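MEDIA RELEASE

Tadoven to equip gear bench with robot arms under two-stage purchasing plan

For release Monday, 9 a.m.

Tadoven has approved a two-stage plan to buy robot arms and grippers for the handling of small metal gears at its Gevik works. Orders for the first stage will be placed in April.

The plan follows a review of manual handling at the works, where staff now pick, turn and place small parts by hand for much of each shift. Over 40 written responses were received from employees during the review, and many asked that the most repetitive bench work be dealt with first.

Stage one covers two arms, their grippers, cabling and bench mats, together with operator training. Stage two will be put to the board once the first benches have completed a full quarter of regular production. Funds for the second stage have been set aside but will not be released before that report is received.

"We have budgeted for the whole working life of this equipment, including spare gripper fingers, replacement cables and the hours our people will need to learn it," said Kausar Orakzai, Director of Operations at Tadoven. "Purchase price made up 43 per cent of the total in our costing. The remainder is what keeps a bench running, and we wanted it in the plan from the start."

Suppliers were asked to quote on the same set of parts and to list service charges separately. Vumach has been named preferred supplier for the arms. Uçar will provide installation and maintenance under a separate agreement, which may be renewed when the first term ends.

No permanent positions will be removed as a result of the purchase. Employees who work at the gear bench will be offered training as operators, and the programme will be held during paid hours.

Suppliers wishing to register for stage two may write to the Tadoven purchasing office at the Gevik works.

- 30 -

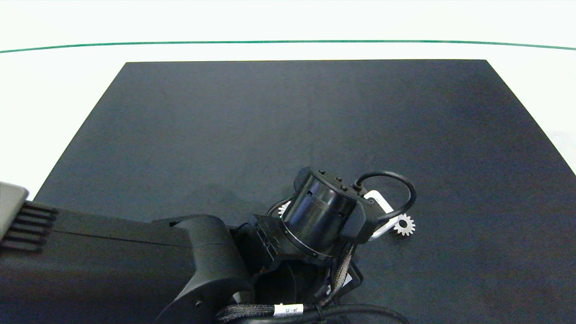 Gripper and small metal gears on a bench mat.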